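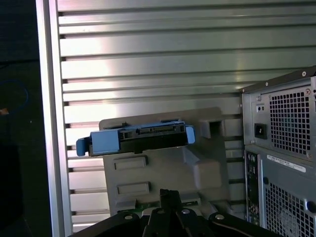

Talks and workshops

Looking after the drive in an old desktop: speaker notes

By Damilola Anozie
May 2026
14 shares | 3 comments

These are the notes I spoke from at the Brindunton repair evening, tidied up a little. Rakiya Bako asked for them for the people who had to leave before the second half. Where I had only written a word or two to myself I have filled it out.

Opening

Say hello, say where the toilets are, ask who has brought a machine with them. Anyone who has should leave it switched off and unplugged until we get to the practical part.

The talk is on desktop towers, the sort that used to sit under every office desk. No laptops tonight. Laptop drives come up in questions every time and I will take those at the end.

Most of the towers that come to us at Stisel are handed over because they are slow or because they won't start. In a lot of cases the rest of the machine is fine and the drive is the part to look at. It is also the part with your photos on it, so it makes sense to know how to get it out and how to put it somewhere safe.

Trays, brackets and caddies

First slide stays up for this part.

People expect a hard drive to be screwed straight to the metal. In older home-built machines it often is. In office machines it is more often held in plastic. On the slide the drive is the black part, and the blue plastic round it is the tray. The light-grey moulded piece it is mounted on is the caddy. Some people say bracket, some say cage. I use caddy for the larger piece and tray for the blue one, and I will try to stick to that.

Look at the light-blue tab at the left end of the tray. That is the latch. There is a smaller blue tab at the other end. A good many makers use a bright colour for the parts you are meant to touch, and if you see blue or green plastic inside a case it is worth trying that before you reach for a screwdriver.

Pause here and pass the two loose trays round. Ask for them back.

Things to say while they go round:

Trays flex. You bend the sides out a little and the drive drops free. Old plastic goes brittle, so do it slowly, and with the tray resting on the table if your hands are not steady.

The pins or pegs on the inside of a tray go into the screw holes on the side of the drive. If one peg has snapped the tray will usually still hold. If two have gone, find another tray. We keep a box of them at the Pietrzak unit and you are welcome to look through it.

Don't throw the caddy away with a dead drive. This happens constantly. Someone takes the whole lot out, drops it in the scrap bin, and then the new drive has nothing to sit in. You can buy a replacement, but they are made to fit one family of cases and you can spend a whole evening matching part numbers.

The connector edge

Every drive has one edge with the connectors on it. You can see it along the top of this one, with the small slots for the pins. Keep your fingers off it. Hold the drive by its long sides.

When you pull a cable out, pull the plug and leave the wire alone. Some plugs have a metal clip to press down first. If it won't move, look again for a clip before you pull harder.

(I had a story about a broken connector here. Left out on the night, we were running late.)

Round the back

Same slide, look to the right. That grey tower is seen from behind. The top part is the power supply, with the square-hole grille for the air and the black inlet where the mains lead goes. Above the inlet is a small plate for a switch.

If yours has a switch, turn it off, then take the lead out. Then press the front power button once with the lead out. Give it a minute and carry on.

The screws round the power supply hold the supply to the case. You do not need to touch them to get at a drive. I mention it because at the March session we had a tower brought in with the power supply hanging loose inside, and the owner had taken those screws out looking for a way in. On many cases the side panel has its own screws or a lever. Start there.

While you are looking at the back, check the grille. If it is grey with fluff, take the tower outside and use a soft brush. Never open the power supply itself. There is nothing in it for a home repairer and it can give you a nasty shock even when it has been unplugged.

Copying before anything else

Change of slide, plain text only.

If the drive still spins, copy it before you try to mend anything. We use a USB dock for this. A 500 GB drive that is reading well can be left to copy while you do something else. One that is failing might take all night and might not finish, and you should get the photos and letters off first and leave the programs until last.

Listen to it. A steady hum is fine. Repeated clicking means switch off and stop. If what is on it matters to you, that is the time to pay somebody. Each restart can make matters worse.

My own habit is 3 copies of anything I would be upset to lose, one of them kept in another building. I know people who back up 365 days a year. I do mine when I pay the rent.

Labels

Put a label on the drive before it leaves the machine. Write whose it is, which machine it came out of, and whether it has been copied. Put the label on the flat of the drive, clear of the connector and clear of any small hole marked as a vent.

Rakiya has started using paper luggage tags tied to the tray. They work well as long as the drive stays in the tray.

We had six unlabelled drives on the shelf when we moved into Skiltari and had to plug in every one to find out what it was. I would prefer not to do that again.

Putting it back

Slide the tray in with the connector edge towards the cables. It should go in straight and click. If it sticks halfway, take it out and check for a cable caught underneath.

Give it a gentle tug. If it comes back out, the latch has not caught.

Connect the power and the data cable, leave the side off, and start the machine once to see that the drive is found. Then shut down, put the side on, and finish.

Practical part

Split into tables. One person at each table should have done it before. Screws go in the lids, one lid per machine. Tea is at the break and stays on the other side of the room.

Questions I was asked

Can I use a tray from a different make? Sometimes. If the drive sits level and does not rattle, fine.

Is it worth fitting a solid-state drive in an old tower? In most cases yes. They are smaller, so you will want an adapter plate to fit one in the old tray.

Do I need to wipe a drive before giving it away? Yes. Deleting files is not enough. Bring it in and we will run the wipe while you wait, or drill it if it is dead.

What about laptops? Ask me about yours at the table, they differ too much to cover in one answer.

Trays that went round on the night: one came back. If you have the other, please drop it in at the Pietrzak unit.

3 comments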